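Friday, late

Up at 6:40, no coffee left, drank the awful tea. Bus was packed. Got in before anyone else for once and had the good chair for a whole 20 minutes before Gyula wanted it back.

Big thing today was supposed to be the move. Everything in the corner room has to be out by the end of February and so far we have done - what, one box of cables. Tímea made a list and I lost the list. Found it again in my coat at lunch. Bottom half is soup.

So. What's left in there: white metal shelves (who takes them apart?? do they even come apart), the monitors on top, whatever is hiding behind. Eun-seong says the shelves go to Datdale and the screens come with us. Mariann says the opposite. I wrote both down and put a question mark.

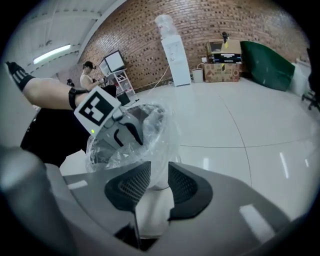 Tharushi thinks we should leave the shelving right where it is and let the new people have it, that the new place is narrower anyway and we'd be cursing it by Monday. Probably right. Hate that she's probably right. I measured the wall over there twice last week, got 51 inches once and 49 the other time, so who knows. Need to go back with a real tape and not the sewing one.

Wrapping - we're nearly out of clear bags. Ordered 40 more from Halász, the big ones, they said next week and when I asked which day next week the guy just said next week again. Anything with a screen gets a blanket too. Ask Mom for the ugly green ones.

Argued with Gyula about labels. He wants numbers, I want words. "Box 14" means nothing to me at ten at night when I'm looking for a charger. We're doing both now, so twice the writing, great.

Ate a cold pierogi standing up. Forgot to call the dentist AGAIN. Eva van is booked for the morning run, Mariann is driving becuase I refuse to back that thing down the alley after last time.

My knees hurt. Floor is too hard to sit on all afternoon and I did it anyway.

Tomorrow: tape measure, blankets, dentist (closed? check), and find out about the shelves for real. Also coffee. Coffee frist.

Going to bed, it's almost one.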